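The Cake Shift

By the time I got to the finishing room at Brisari, I'd already eaten two muffins in the parking lot, so I wasn't exactly impartial. The bakery sends out 289 cakes in a busy week, and in February, when everybody in Narnton seems to be in love, it climbs to 800. Finishing them used to mean long evenings bent over a table, fiddling with tiny stuff.

And the stuff really is tiny! I watched the grippers handle a bit I'd have lost down my sleeve in seconds.

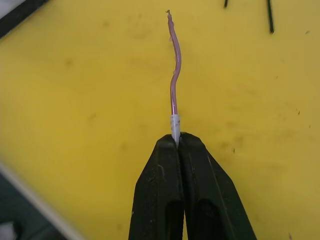
A small white sleeve with a thin pink strand, held right at the fingertips.

The two-arm setup came from Esico last fall, and the decorators (there are 30 of them, and they have opinions) were not thrilled. One told me she figured she'd be packing boxes by Christmas. She's still decorating, but her day is different. She spends the mornings showing the arms what a good placement looks like and the afternoons on custom orders, which she likes a lot more. Her wrists feel better too, she says.

It isn't all frosting, though. The arms are slow, so the early shift now starts at five, and a couple of people miss the old table talk. One guy said it's like working next to a very polite teenager - you keep checking.
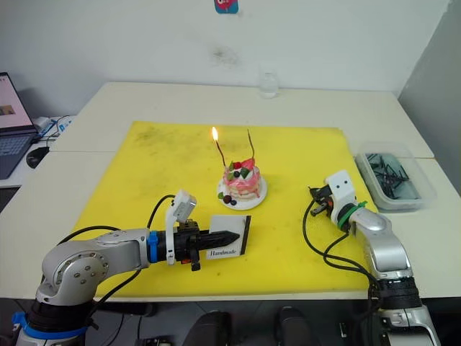
Strawberry cake at the two-arm table, with one candle lit and a "Handmade" card alongside.

Pay came up a lot. Training time earns the decorator rate, but it took 70 days of asking to get that in writing. The next argument is over who gets trained when the second table opens at the Dzene Street shop. Sign-up sheets went up the morning I visited, and both were full before lunch.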